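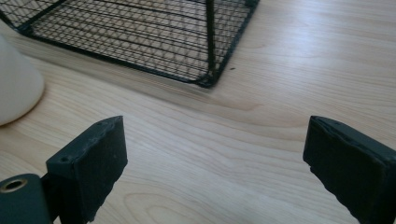

Janaka Debnath asked at the end of term whether next year's group could start from our recordings or would have to make their own. They can start from ours, and this file says what is in the folder.

Tevness tabletop set, student project, version 2

Contents
1,213 recordings made with the hand-held gripper, 1,000 for training and the rest for testing. Each one is a single attempt at a short table task. Some use the black wire mesh basket on the pale wooden table.

Layout
train/ and test/ hold one folder per recording. notes.csv gives the task name, the student's initials and whether the attempt was marked good.

Known problems
- 34 recordings have no entry in notes.csv. Leave them out if you need labels.
- Daylight was not controlled, so brightness changes between sessions — sometimes within one.
- The first 20 training recordings use the old file names. rename.py fixes them.

Use
Free for coursework and club entries. Please keep the test folder out of training, or the scores on the club page can't be compared.

Corrections go to Yi-an Gil, who keeps the master copy.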